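Burnetti Rooms review: simulated bedrooms for collecting demonstrations

Posted in August under Software and tools

I teach an evening course on robot learning and for the past two terms we have gathered our demonstrations on a real bench. It is slow work. Somebody has to put everything back after each attempt, and the lighting changes between the afternoon and the end of the class. I wanted a simulator that would let students record tasks at home, on ordinary laptops, and send me the files. Burnetti Rooms was the second one I tried, after Akyol, and it is the one I have kept.

The package comes as a set of furnished rooms, a library of loose objects and a recorder. You choose a room, drop in the objects you want, write a short instruction in plain English and start recording. The recorder saves the camera views, the joint positions and the instruction together in one file. I used the bedroom for nearly all of my testing, and set up 18 tasks in it before handing it over to the class.

Objects are where I spent the first evening. The library leans towards household and garden things and you can put them where you like, so a pitchfork on a bedroom floor is fine as far as the software is concerned. Long thin objects are a good test of any physics engine. The pitchfork settled flat and stayed there, which I can't say for the broom in Akyol, which crept across the floor all by itself.

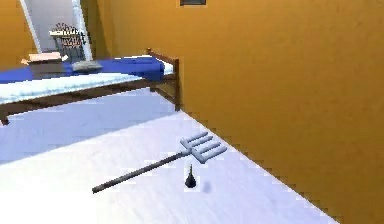

Bedroom, with the pitchfork on the floor in front of the bed.

The rendering is basic. Textures are coarse, the brightest part of the floor goes to plain white, and small items further off break up into blocks. If you want to train on these pictures and then run on a real camera, expect a gap. We mixed 40 real recordings into the simulated set and that helped a good deal with grasping, less so with finding the object in the first place. You can vary the wall colour and the light between recordings, and I would advise turning that on from the start. I left it off for the first batch and had to throw most of it away.

Recording itself works well. You can drive the arm with a keyboard, a game controller or a phone. The keyboard is hopeless for anything that needs the wrist to turn. The game controller is good enough, and most students were making usable recordings within one session. The phone is the quickest once you have the feel of it, though the connection dropped on me now and then and the recorder doesn't tell you when it has. Check the length of each file before you move on.

The reset button is the best thing in the package. One press puts every object back, either exactly where it was or shifted by an amount you set. On the bench we managed 7 good recordings in an hour. In Burnetti Rooms I got to 50 without hurrying.

Camera placement needs some patience. There are fixed room cameras and one on the wrist, and you can add your own by typing in a position and an angle. There is no way to drag a camera with the mouse. I wanted a wider view that took in the furniture as well as the floor, and it needed several tries before the dresser and the television were both in it.

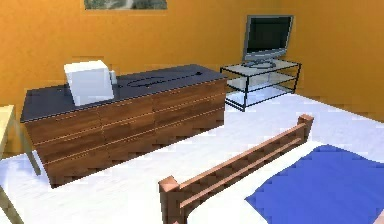 Bedroom again, looking past the end of the bed to the dresser and TV stand.

It is worth having a view like this for any instruction that names a piece of furniture. "Put it on the dresser" means little to a model that has only ever seen the floor. Glass shelves are a weak point, as the depth output seems to treat them as if they weren't there - so keep your targets on solid surfaces if you use depth.

Exporting is simple enough. There is a built-in converter for the Urik format and another for plain folders of images with a text file. The Urik one dropped the instruction from files with a comma in it. I reported this and a fix came in the next update. The manual is short and was written for an older version, so some of the menu names don't match. The Brenden add-on, sold separately, gives you kitchens and a workshop. I haven't bought it.

Good: fast resets, steady physics, runs on a modest laptop, instruction stored with each recording.
Bad: coarse rendering, typed camera positions, no warning when the phone drops out, dated manual.

I would recommend it for teaching and for small projects where you need a lot of examples quickly. If the look of the images matters more to you than the number of them, try the free trial before you pay.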